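5 Preparing the bench for a pick-and-place run

Applies to Stirton bench cells fitted with the Udier arm controller, software build 368 or later. Section owner: Ubaldo Benedetti. Revised 27 January 2020.

5.1 General rules

The operator who starts the run is responsible for the layout of the bench. A layout set by an earlier operator must be checked again in full, even where the task sheet has not changed.

The bench top must be clear of tools, cable ends and packaging. Only items listed on the task sheet may be inside the work area. Personal items go on the shelf outside the guard line.

CAUTION: Do not reach into the work area while the arm is enabled. Pausing a program does not remove drive power.

5.2 Placing the containers

1. Press STOP on the pendant and turn the mode key to SETUP. Remove the key and keep it with you.
2. Check that the status lamp shows steady amber. If it flashes, go to section 9 before touching the bench.
3. Wipe the bench top with a dry cloth.
4. Set down the source container first, then the target container. Leave clear bench in front of both.
5. Where the task sheet calls for a tray under a dish, centre the dish so that the rim of the tray shows at both ends.
6. Load the items. Softer items go in last. No item may be wedged against the wall of its container.
7. Compare the bench with the reference view for the task. 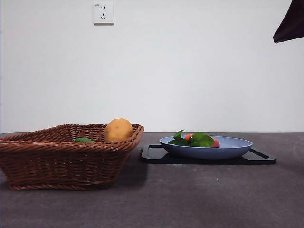

Figure 5-2. Basket and dish side by side, dish on tray, front of bench clear.

A container may stand at a slight angle if the task sheet allows it. Record the angle as "set" or "free" in the Barbu log. Do not leave the field blank.

NOTE: Woven containers have an uneven rim. Set the approach height from the highest point of the rim or of the contents, whichever is greater.

5.3 Checks before enabling

1. Confirm that the parked arm is clear of all containers and their contents.
2. Confirm that any wall socket behind the bench is outside the programmed path. Nothing may be plugged into it from the bench side during a run.
3. Set the speed limit to 300 mm/s for the first cycle. The limit may be raised only after one full cycle without a fault.
4. Check that the gripping force limit matches the task sheet. For fruit and other soft goods the limit is 22 N.
5. Step outside the guard line, return the key and select RUN.

CAUTION: If a container moves during a cycle, stop the run and repeat 5.2 from step 1. Do not push the container back by hand with the arm enabled.

5.4 Records

Enter the task number, operator initials and any change of layout in the Barbu log before the second cycle. Inspect the gripping pads every 3,000 cycles and replace them if worn. Order pads under the Zadumis part list, Appendix C.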